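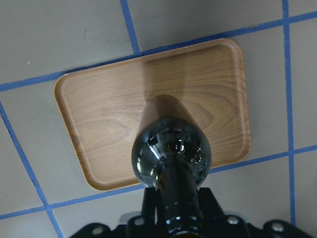 Thread on masking tape, as Toshiko Uchida asked on Monday why hers keeps tearing.

1/ Masking tape is crêped paper with a pressure-sensitive adhesive on one side. The crêping lets it stretch a little and follow a curve. Width has little to do with how well it holds.

2/ The adhesive flows slowly into the surface after you stick it down. Bond strength therefore goes up with time, and faster in warmth. A strip that peels cleanly after a day may not after a month.

3/ The "14 day" sort of figure on a roll is a clean removal time, normally for indoor use on a sound surface. In a south-facing window, assume less.
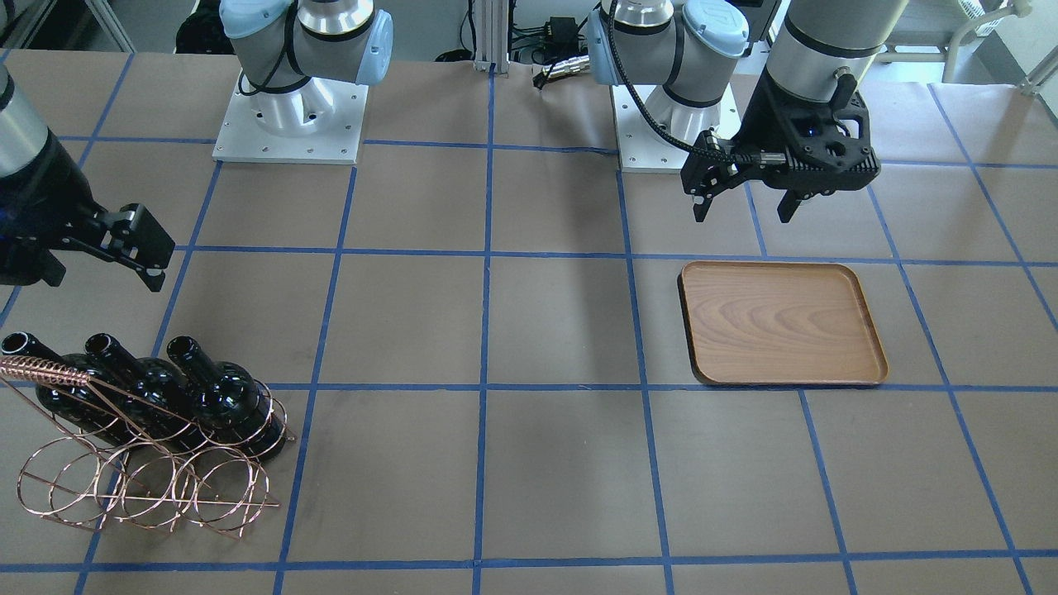
4/ Angle matters more than people expect. Pull back on itself at a low angle, slowly. On paper or fresh paint, a fast pull straight up tends to take the top layer with it.

5/ Storage: flat, in a bag, away from heat. Rolls stood on edge pick up grit, and grit gives you nicks. Every tear starts at a nick. I think this is Toshiko's problem – hers live loose in a toolbox.

6/ For long straight lines, fix one end, pull off more than you need, hold it just taut and lower it in one go. Stretch it and it will creep back and lift at the ends.

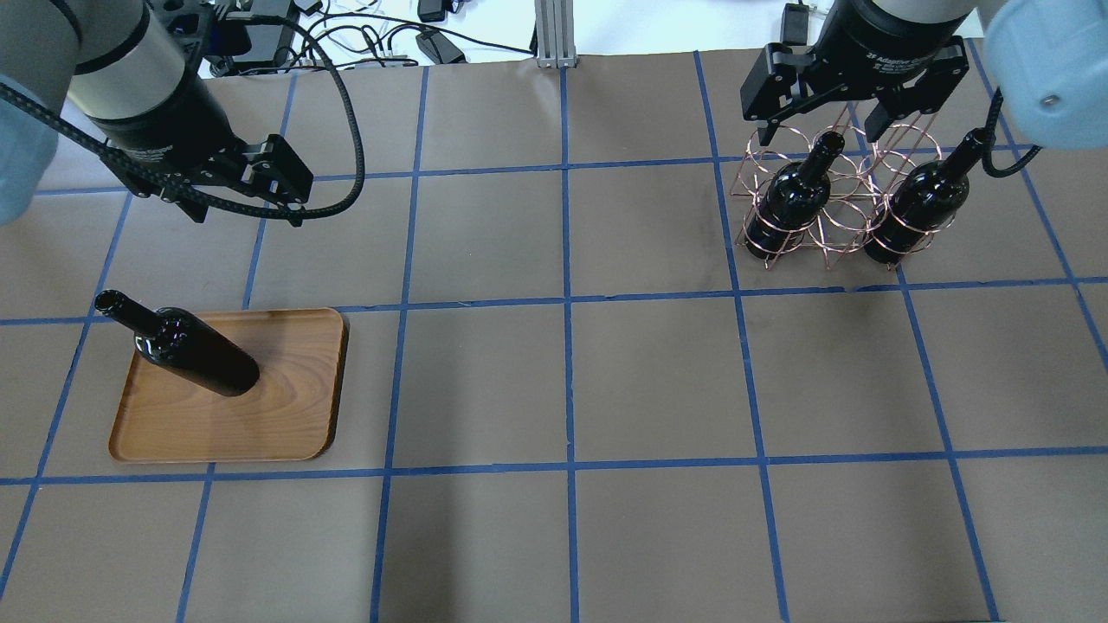

Blue tape on brown paper, marked out in squares.

7/ Crossings are two layers thick. If you are painting, press down both sides of the step or paint will run under.

8/ Esko Kallio asks about warming old tape with a hairdryer. Yes, on low. It softens the adhesive, so go gently and expect some residue. White spirit shifts most of that from glass or metal. Test painted surfaces first.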